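Search this site Search
Progress report to the Dillier Fund, spring football at Modberg
14 shares | 2 comments

Dear Armelle Masson,

I promised you an update once the pads came off in February, and I'm sorry it has taken me a few extra weeks (my inbox and I are not on good terms at the moment!). The short version is that the grant is doing what we hoped. We had nearly 16 boys at the first winter workout and I worried we'd be sharing a bench with the Drandura squad again, but by the end of the month the offensive line alone had 11 regulars, and two of them had never played a down before last fall.

Most of your money has gone to coaching hours and the bus. Coach MacKinnon now works with the linemen five evenings instead of two, starting at 5:30, and the difference in their footwork is a joy to watch. The bus gets the kids from the far side of the county home by eight, and several parents have stopped me in the parking lot to say thank you, so I'm passing that along to you.

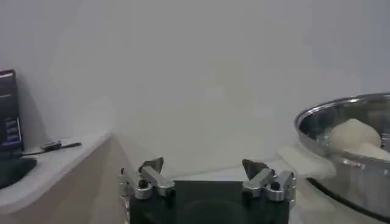

Quarterback is still the open question. Our starter graduates in June, and the two younger boys are so close that I'd hate to have to choose today. We'll let them split the snaps through the spring game and see who settles in.

The one item behind schedule is the new blocking sled. The supplier has moved delivery back twice, and I'd like your permission to carry that part of the budget into summer. I'll send the receipts for the bus under separate cover.

With real gratitude from all of us at Modberg

Sign up for our newsletter
This site uses cookies. Accept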